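Two-Arm Cells at Etotberg: Questions from Staff

Last revised 3 July 2021. Maintained by Marthinus Ngcobo, process engineering.

Which work is moving to the cells?

Handling of mixed small goods on the Kernolley line: picking up, turning, placing and sorting items that differ in shape and stiffness. Packing, receiving and returns inspection stay manual. Hendricks is not affected before December.

What does a cell consist of?

Two arms on opposite sides of one table, each with its own gripper and cabling. Both arms can work on the same item. Rigid and soft goods are presented together, so a can and a crumpled cloth may be on the table at the same time. Flat items are the slowest class and account for most requests for help.
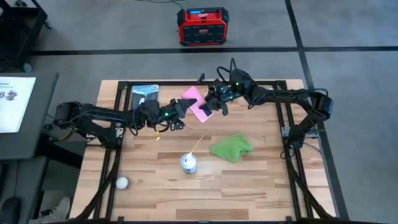

Will anyone lose their position?

No positions are being removed under the current plan. The line has 17 handlers. Each will be offered training as a cell attendant at the same grade. Those who decline move to packing or receiving with hours unchanged.

What does an attendant do?

Loads the table, clears faults, checks finished items and logs rejects. One attendant covers two cells. Expect less lifting and more standing and screen time. Rotate to another station after two hours.

How long is the training?

25 hours, paid, during normal shifts. It covers the stop circuit, restart sequence, gripper inspection and fault codes. Sign up with your shift lead.

May I reach onto the table while the arms are powered?

No. Press stop, wait for the hold signal on the panel, then reach in. This applies to dropped items as well. Keep bags and loose clothing away from the cables.

Are my pick rates still recorded?

Individual rates are no longer kept for cell work. The Baltel system records cell output, stops and stop duration. Stop records carry the cell number only.

Who do I call about a fault?

Extension 686 until 1545. After that, leave the cell stopped, tag it and enter the fault code in the shift log.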